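Setting Up Your Evening Pages (Part 2 of the Mevholm Journal Guide)

If you made it through Part 1, you have a blank Mevholm journal, a pen you like, and a rough idea of why you want to do this. Now we get to the setting up.

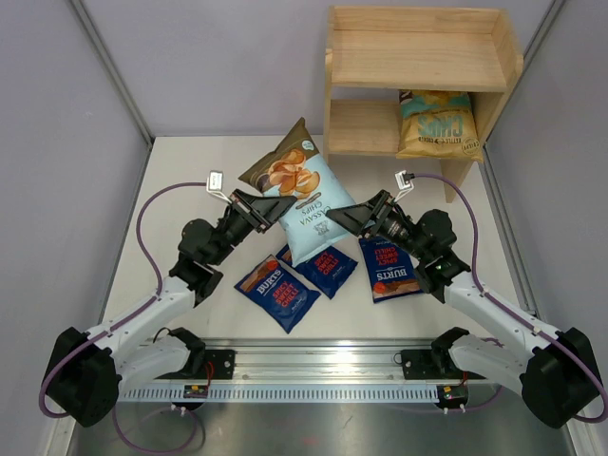 I wrote the first version of this guide for myself, after my third attempt at keeping a journal died in January like the other two. I kept comparing my pages to the gorgeous ones I saw online (all that hand lettering!) and then feeling so bad about mine that I'd stop. So this section is the plain version. My handwriting slopes downhill and I've spelled "grateful" wrong more than once, and the pages still work.

What you need

The journal. Mine is the 290-page Mevholm with the dotted paper, but lined is fine.
One pen. Please, just one for now.
A timer set to 15 minutes. I use the one on my stove.
A place to sit that isn't your bed.

Before you start

Leave the first two pages blank. I mean it! The first page of a new notebook scares me silly, and skipping it takes all the drama away. You can come back and put your name there in the spring.

Then number the pages in the bottom corner. You don't have to do the whole book at once. I do a handful at a time while the kettle boils, and on my last journal I gave up at 189 and didn't miss the rest.

Setting up the page

1. Open to a fresh spread. The left page is for tonight and the right page is for later, so don't write on the right one yet.

2. At the top of the left page, write one word for how you feel. It can be "tired." Mine is "tired" a lot. If you can't find a word, draw a line and move on.

3. Start the timer.

4. Write down one moment from today when you compared yourself to somebody. Keep it small. The woman at the next desk with the perfect lunch, your sister's kitchen, a stranger's coat. Say what you saw and what you told yourself about it, in the same words you heard in your head.

5. Skip a line and write what you knew for sure about that person. This is usually very short. I knew the coat was green.

6. Now write one thing you did today that took some effort. Calling the dentist counts. So does not calling your ex.

7. When the timer goes off, stop, even in the middle of a sentence. It makes the next night so much easier to start.

Note: If you run dry before the timer, copy out your last sentence again and see what comes after it. I've filled half a page this way and some of it was pretty good.

Note: There's no word goal. I tried writing 1,000 words a night for a while and ended up describing my curtains.

Caution: Don't read back over the page the same night. I break this rule and I'm always sorry. Everything sounds worse at 11 p.m.

Using the right-hand page

Leave it empty for a week or so. Then, in daylight and with coffee, go back and read the left page as if a friend had handed it to you. On the right, write what you'd say to her.

The first time I did this I cried at my own dining table over a page about a coworker's haircut, and I hadn't even remembered writing it. It won't always be like that – some weeks I just write "you were hungry" and turn the page.

If you really have nothing to say back, put a small check mark and leave it.

Caution: If reading back leaves you feeling low for days, put the journal away and talk to someone you trust, or to a counselor. A notebook can only do so much.

If you use the Rurngate app

Some of you asked about typing instead. You can follow the same steps in Rurngate with a few changes.

1. Make a new notebook and turn off sharing. Check it twice.

2. Turn off the streak counter under Reminders. Missing a night is allowed and I don't want a little flame making you feel guilty about it.

3. Make two notes for each evening, one called Tonight and one called Later.

4. Put your phone on Do Not Disturb before you start typing, or you'll be looking at other people's vacations inside of a minute. Ask me how I know.

When you miss a night

Write the next one. Don't fill in the gap or apologize to the page. My current journal has a hole in it the size of a whole month and then it picks up with a complaint about parking.

Part 3 covers the monthly look-back, and what to do with a full journal once you've run out of shelf.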